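# The case for one shallow tray

Most advice on storing small accessories starts with dividers. I think that is the wrong place to start. For objects under the size of a palm, handled daily, a single open tray with low sides does better than any compartmented box I have used, and the reasons are mostly geometric.

Consider the usual contents: hair elastics, a claw clip, a bracelet, a brooch, a watch band, a key loop. They differ in height by a few centimetres at most. A box with 11 compartments imposes a grid on things that don't share a shape. The clip will not lie flat in a square cell. The bracelet fits only if folded, and folding wears the cord. Two elastics go in one cell and tangle, and after that the cell is a knot.

The second fault is the lid. A lid adds a step, and a step repeated morning and night gets skipped. I kept a lidded organizer from Vilmont on the dresser through most of a winter. By July the elastics lived on a doorknob and the organizer held two brooches and a dead battery. 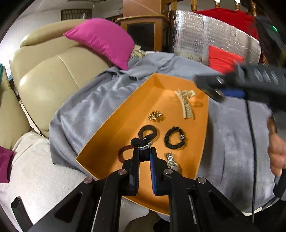
A tray should be shallow enough that nothing in it can hide under anything else. If items overlap, there are too many items, and the tray has told you so without a label. Raised sides matter more than depth. They stop a metal ring or a round bead from travelling when the tray is set down on something soft, such as a blanket or the arm of a chair, where a flat plate would tip its load at the first shift of weight.

Colour deserves more attention than it gets. Most hair ties are black, and so are most dresser trays. Orange or yellow is the practical choice: black elastic, silver links and cream plastic all read clearly against it in poor light. I would put colour ahead of material.

Niilo Miettinen, with whom I share a house and a bathroom shelf, objects that metal and beads scratch each other in an open tray. He is partly right. A polished watch band should not be dropped on top of a brooch with points. His answer is a felt-lined drawer insert by Toivonen. Mine is to leave a gap of two fingers between hard items and let the soft ones fill the space between. Fabric loops and elastics make adequate bumpers.

There are limits. Earrings are too small for this method and need their own dish. Anything valuable belongs in a closed case, out of reach of the cat. The tray is for things that get worn, taken off and worn again by Wednesday.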